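Pesquisar neste diário

Início Entradas Arquivo Sobre Contacto

Julho, quase meia-noite

Hoje decidi que vou mesmo aprender a escrever cartas outra vez. À mão, com envelope, selo e tudo. Já ando a dizer isto desde a Páscoa e a minha irmã farta-se de rir de mim, mas hoje fui à papelaria e comprei um bloco de folhas finas (daquelas quase transparentes, que fazem barulho quando se viram) e portanto agora tem de ser.

A culpa é da caixa da tia. Quando esvaziámos a casa dela fiquei eu com a caixa de cartão das cartas, e passou meses debaixo da minha cama a apanhar pó. Abri-a na semana passada porque andava à procura de umas sandálias. Nunca mais pensei nas sandálias! São 145 cartas, quase todas do mesmo homem, um tal Steinar Damgaard, com quem ela se correspondeu desde rapariga. Conheceram-se por um anúncio numa revista de filatelia, imagina. Ele queria trocar selos de navios, ela queria praticar o inglês, e a coisa foi andando.

Li 123 até agora. As outras estão numa caligrafia tão apertada que preciso de luz do dia e de paciência, e à noite não tenho nem uma nem outra.

O que me surpreende é a falta de assunto. Estava à espera de confissões, de um amor escondido, sei lá, e o homem escreve duas páginas sobre uma caldeira avariada. Escreve sobre o chefe lá na Fogh, que mastigava de boca aberta. Escreve que choveu. Numa delas passa uma página inteira a explicar como se faz uma conserva de pepino, com as quantidades todas, e depois despede-se porque vai perder o autocarro. E eu leio aquilo tudo até ao fim, com um gosto que já não tenho a ler mensagens de ninguém.

Das cartas dela não tenho nenhuma, claro, essas estão do outro lado. Só a apanho nas respostas. Ele escreve «tens razão quanto ao gato» e eu fico ali parada, qual gato? A tia nunca teve gato. Ou teve, e ninguém me contou. Noutra pede desculpa por ter sido bruto a respeito de Rivthorpe, e pela conversa percebo que é uma terra onde combinaram encontrar-se e onde um dos dois não apareceu. Não percebi qual. A carta seguinte é só sobre selos, muito formal, e três cartas depois já está outra vez a dizer mal do chefe.

Telefonei à minha mãe para perguntar. Ela disse que a irmã «sempre teve lá as coisas dela» e mudou de conversa para o preço do robalo. Insisti um bocado e lá saiu que sim, que houve um verão em que a tia fez a mala e desfez a mala na mesma tarde. Mais não disse. Também não lhe arranquei mais nada, que ela quando não quer, não quer.

Bem, as cartas. Comecei três esta noite, todas para a Lurdes, que se mudou e a quem devo notícias desde o inverno. A primeira parecia um email do trabalho («espero que esteja tudo bem contigo»), rasguei. A segunda ia bem, só que ao fim de meia página doía-me a mão de tal maneira que a letra começou a descer pela folha abaixo. Perdi o calo! Eu, que no liceu enchia cadernos. A terceira está aqui ao lado e vai na parte em que lhe conto das obras no prédio.

Reparei numa coisa: a escrever à mão não consigo voltar atrás, e então as frases saem-me compridas, dou a volta para emendar o que disse mal na frase anterior. A tia falava assim, agora que penso nisso. Começava numa prima e acabava nos impostos, sem respirar. Será que escrevia assim também? O Steinar queixa-se uma vez de que precisou de um dicionário e de dois cafés para chegar ao fim de uma carta dela.

Descobri também que a caneta importa imenso. A minha Ultex, que me deram na empresa antiga, arranha e depois larga um borrão quando menos se espera – experimentei uma esferográfica qualquer da cozinha e foi muito melhor. Para os rascunhos voltei ao lápis. O lápis perdoa, e o barulhinho dele faz-me companhia, pronto, fica dito.

Amanhã tenho de ir aos correios saber quanto custa um selo para fora. Não faço ideia, a última vez que mandei uma carta para o estrangeiro devia ter uns quinze anos. E quero comprar selos a sério, dos bonitos, nada de etiqueta impressa na máquina. Se tiverem navios, melhor ainda.

Porque há outra coisa, que ainda não contei a ninguém. A última morada dele é em Avavik, rua e número, tudo escrito muito direitinho no verso do envelope. Pode já lá não morar ninguém que o tenha conhecido. Ele próprio, a estar vivo, terá uma bela idade. Mas apetece-me escrever, dizer que a tia guardou as cartas todas, por ordem, atadas com fita de nastro em 7 maços. Acho que uma pessoa gostaria de saber isso. E perguntar pelo gato!

O código postal é 2732, decorei sem querer, de tanto olhar para o envelope.

Não sei em que língua. O meu inglês serve para pedir café e para ler instruções. Posso escrever em português e pedir ajuda depois, ou fazer como ela, de dicionário ao lado, e que saia torto. O rascunho fica para o fim de semana, que a esta hora já não digo coisa com coisa e amanhã o despertador toca às seis e meia.

A Lurdes que tenha paciência, a dela segue primeiro, com as obras do prédio e tudo.

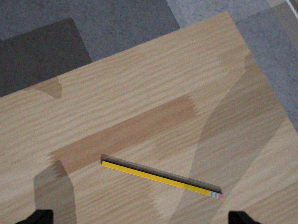 Lurdes: Li isto antes de chegar a carta, já viste? Agora quero a carta na mesma, com borrões. E escreve ao senhor, em português se for preciso, alguém lá há de traduzir. A minha avó também tinha um correspondente, um belga, e quando ela morreu ninguém o avisou. Ele continuou a mandar postais de Natal durante anos e nós nunca respondemos. Ainda hoje me custa pensar nisso.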